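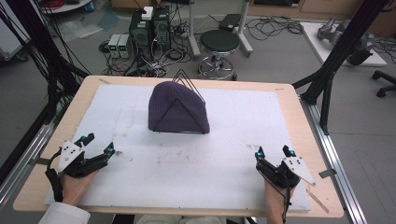
Gemma Sorrentino told me that a school should be judged by what happens in it at four in the afternoon, when the lessons are finished and the pupils could go home but some of them stay. I wrote this down on the first page of my notebook, and at the time I didn't agree with it. I had come to the Fiore School to write about lessons. Four in the afternoon seemed to me the hour for cleaning floors.

The school stands on the slope over the town of Takulari, where the bus turns back. It has 406 pupils, which makes it small for the district and large for the building. The building was made for 200. Because of this the school day is cut in unusual pieces. The older classes begin early and eat early, the younger classes come later, and for one hour before noon the corridors are so full that teachers walk close to the wall with their coffee held high.

Ms. Sorrentino teaches history there and she is also what the school calls a room teacher. I had to ask three people before I understood this title. A room teacher doesn't follow one class. She has one room, she is in it for the whole day, and after the last bell the room stays open and she stays with it. Any pupil of any age can come in, sit down and work, or sit down and not work. There are no lists of names. If a pupil wants help, he puts his notebook on the corner of her desk, and she comes when she has finished with the notebook under it.

"It is a bakery system," she said. "You wait, you look at the bread."

She came to the school from a much bigger one on the coast. There she had a good salary and a classroom with windows on two sides, and she remembers the windows more than the salary. Her room in Takulari is number 2 and it looks at a wall. The wall belongs to the gymnasium. On it, years ago, a class painted a map of the river with all the villages, and one village is spelled wrong. The pupils from this village show it to every visitor. They showed it to me in my first ten minutes.

I spent a week in November in that room. I will try to say what I saw without making it more beautiful than it was.

On the first afternoon almost nothing happened. Five or six pupils came in. A boy of maybe sixteen slept on his arms. Two girls were learning a poem and got angry with each other at the same line each time. Ms. Sorrentino corrected papers and ate an apple with a knife, in thin pieces, as my grandfather did. At half past five she said "Shoes," and everybody looked for their shoes. It is a rule of the room that you take them off at the door. She brought this rule in the first winter, when the mud on the hill was very bad, and later the mud was dry and the rule stayed.

The second afternoon was louder. There was a test in chemistry the next morning, and the younger ones understood quickly that the older ones had taken the same test before. I watched a girl of seventeen explain to a boy of twelve why you must balance an equation. She explained it badly. He asked her questions until she explained it well, and then she wrote down her own explanation in her own notebook and went away with it. Ms. Sorrentino didn't lift her head. Later I asked her if she had heard this. She had heard all of it.

"If I go there, they stop," she said. "They become polite. They wait for the correct sentence to come from me. It can take me one minute to give it, and then it takes two weeks for them to talk to each other again."

Her way of teaching in the morning is more traditional than I expected. She stands. She uses chalk. She dictates dates, and she asks for the dates back, and she isn't ashamed of this. Some of the younger teachers find it old. One of them told me in the kitchen that you can't put a child in front of a list of treaties today and call it history. When I repeated this to Ms. Sorrentino, carefully and with no name, she laughed and told me the name. Then she said that she agrees with him on everything except the list.

Her opinion is that pupils without dates can be told anything. She said that she had one class, at the coast, where the pupils could discuss the causes of a war for an hour in a very intelligent manner, and then it came out that they had put the war after the peace. She doesn't tell this as a joke. After that class she went home and rewrote all her lessons.

There is a project at the school with the name Kokirero. It takes its name from the old ferry that crossed the river before the bridge. In the project, each pupil of the third year has to find one person in the town who remembers something which isn't in the library, and write it down. It sounds like work which many schools do. The difference is perhaps in the checking. A memory can't enter the Kokirero book until another pupil has tried to prove that it is false. They go to the parish papers, they go to the cemetery, they ask the neighbor who doesn't like the first neighbor. Last year a third of the stories failed. The failed stories are also printed, at the back, with the reason, and they are the part of the book which the town reads first.

I read the whole book in the evening, in my room over the pharmacy. The best page is a failed one. An old man had said that in his childhood the river froze so hard that a wedding party walked across it. The pupil who checked it found no such winter. But she found the wedding, and the wedding was in June. Her last sentence is: "We asked him again and he still remembers the ice."

Not all parents are happy with room number 2. I want to be fair about this. A father stopped me by the gate, when he heard what I was doing there, and told me that his son comes home at six and can't say what he learned. He asked the school for a plan of the afternoon, with subjects and hours, and he received a friendly letter. He has paid for a private course in the town, the Zodatard evening classes, and there he gets a report every month with marks. He showed me the report on his telephone. The marks were good. The son was at this moment, as far as I know, in room number 2 with his shoes off.

The principal knows these complaints, and he doesn't defend the room very strongly. He told me that it costs him half a teacher, because the hours after the bell must be taken from somewhere, and each spring he has to find them again. The district asks for results that can be put in a table. The room has no table. He could only show me that fewer pupils repeat the year than before, and he added himself that two other things changed in the same period, the bus and the lunch, and he can't separate one from the other. I liked him for saying this. I have visited schools where the principal would have put it on a poster.

"So why do you keep it?" I asked.

He said that his own daughter went there for one winter, in a difficult year, and he didn't continue the sentence, and I didn't ask again.

On my last afternoon it rained and the room was full. They sat on the floor along the wall and on the heating pipe. The boy who had slept on the first day was awake and was reading to somebody from a book about whales. I had put my own notebook down on the corner of the desk because I needed both hands for my coat, and after some time I saw that Ms. Sorrentino had it open and was reading with a pencil. I can't say that I was calm. My handwriting is bad and there were things about her in it.

She had corrected one date. On the page where I wrote about the painted map, I had put the wrong year for the bridge. Next to her sentence about four in the afternoon, the one I hadn't agreed with, I had made a question mark, and she had left the question mark where it was.

Then she said "Shoes." The bus goes down from the school at ten minutes to six, and if you miss it you walk. I walked with seven or eight of them in the rain, and they argued the whole way about who had left the window open.

Last updated: November

Filed under: Features, Schools, Teachers and Teaching

Contact the editors | All rights reserved | Back to top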